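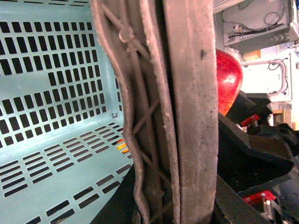 Panier en plastique bleu clair. Photo : Pace

COMMUNIQUÉ DE PRESSE

Écrevisses à pattes blanches : Pace demande à voir les données avant d'applaudir le programme Revov

40 partages

L'association Pace a pris connaissance, en juillet, du bilan d'étape publié par le bureau d'études Jollwood sur Revov, le programme de réintroduction de l'écrevisse à pattes blanches dans le ruisseau de Wumholm. Le document parle d'un « retour réussi de l'espèce ». Après lecture complète, annexes comprises, nous ne voyons pas ce qui permet d'employer ces mots.

Le bilan indique que 600 juvéniles issus d'élevage ont été relâchés sur le cours amont. Il ne dit pas combien ont été revus. Les prospections nocturnes sont résumées en une phrase, sans effort de recherche, sans température de l'eau, sans distinction entre animaux marqués et non marqués. Une écrevisse aperçue sous une pierre quelques semaines après un lâcher prouve que le lâcher a eu lieu. Pour parler de population, il faut des femelles grainées, puis des jeunes nés sur place, puis plusieurs classes d'âge. Rien de cela ne figure dans le texte.

Le choix du site nous laisse tout aussi perplexes. L'écrevisse signal, porteuse possible de la peste de l'écrevisse, est connue à l'aval de Wumholm. Jollwood considère que le seuil de l'ancien moulin suffit à l'arrêter. C'est peut-être vrai en été, quand la lame d'eau est mince. En crue, et par la berge, nous demandons à voir la démonstration. Aucune recherche d'ADN environnemental du pathogène n'est citée au-dessus du seuil, alors que ce type d'analyse est devenu courant avant un lâcher.

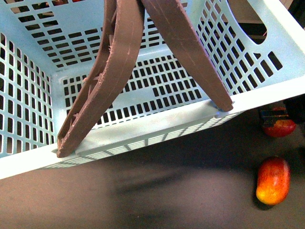 Reste la question de l'habitat. Le programme annonce la restauration de sept tronçons par pose de blocs et replantation d'aulnes. Or le piétinement du bétail continue sur la rive gauche, et presque 50 % du linéaire de berge n'a toujours pas de clôture, d'après les cartes mêmes du bilan. Le colmatage du fond par les sédiments fins, principal motif invoqué pour expliquer la disparition de l'espèce, n'a pas été mesuré depuis le début des travaux. On nous assure que l'eau est « visiblement plus claire ». Nous aurions préféré une série de relevés.

Pace n'est pas opposée par principe aux réintroductions. Certaines ont donné des résultats, souvent lentement et avec un suivi fastidieux. Nous doutons en revanche de l'intérêt d'annoncer un succès avant la première reproduction constatée, surtout quand de nouveaux lâchers sont déjà programmés sur la foi de cette annonce.

L'association demande donc :
- la publication des données brutes de suivi, nuit par nuit ;
- une recherche du pathogène en amont et en aval du seuil ;
- la pose des clôtures manquantes avant tout nouveau lâcher ;
- une relecture du bilan par un spécialiste extérieur à Jollwood.

Un courrier en ce sens a été adressé au bureau d'études. La réponse reçue renvoie au bilan d'étape.

0 commentaire

Contact presse : association Pace, service communication | © Pace, tous droits réservés | Haut de page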